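Clundmont Staff Forum — Facilities and Shared Services
Topic: Single-use bottles in meeting rooms
Last updated: 3 Jan 2018

Šindelář_Igor
Colleagues are asked to comment on the proposal to end the supply of bottled water in the meeting rooms of the Belby building. Under the present arrangement, each room receives 40 bottles per week. The proposal would replace these with reusable cups and a jug, filled from the kitchen tap on each floor. Comments will be accepted until the end of the month and will be passed to the building office in March.

registry_desk
The Registry supports the proposal in principle. Our concern is with washing. The second-floor kitchen has one small dishwasher, and it is already full by midday. If cups are to be used by visitors, the office must state which department is responsible for returning them clean. The proposal is silent on this point.

Rirkomari_liaison
I must disagree with the proposal as written. Our visitors often travel some distance and take the bottle with them when they leave. A cup does not serve that need. I would also note that a sealed bottle requires no washing, no storage shelf, and no staff time beyond delivery.

Šindelář_Igor
The point about visitors is noted.
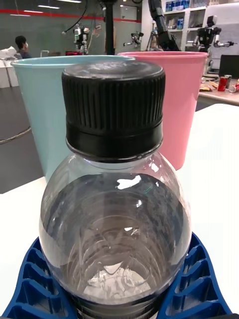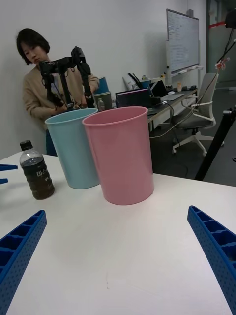

First picture: clear plastic bottle with black screw cap. Second picture: plastic cups, one of them pink.

archive_room6
Thank you. May I ask whether glass was considered? The cups are also plastic, and they will scratch after repeated washing. The Archive replaced its own set after one year for that reason.

Šindelář_Igor
Glass was considered and set aside on grounds of breakage. The Šimko training room has a hard floor, and the safety officer did not wish to see glass used there. The office would consider glass for the other rooms if there is sufficient interest.

registry_desk
We would not support two systems in one building. Items move between floors, and the wrong ones will be in the Šimko room within a week.

Rirkomari_liaison
I agree with the Registry on that matter, although not on the larger question. May I suggest a compromise? Retain a small supply of bottles at reception for departing visitors — six per day would be enough — and use cups for internal meetings only.

archive_room6
That would be acceptable to the Archive. I would add that meetings of 80 people in the main hall should be treated separately. No kitchen in this building can wash that many cups between a morning and an afternoon session.

Šindelář_Igor
The main hall is outside the proposal and will keep its current supply. The reception arrangement will be added to the revised text, together with a washing schedule for each floor. The Registry is invited to submit its preferred collection times.

registry_desk
Our preference is for 2 p.m. We maintain our objection to any schedule that relies on Registry staff to empty the machine.

Contact the forum office | © Clundmont Shared Services | Back to top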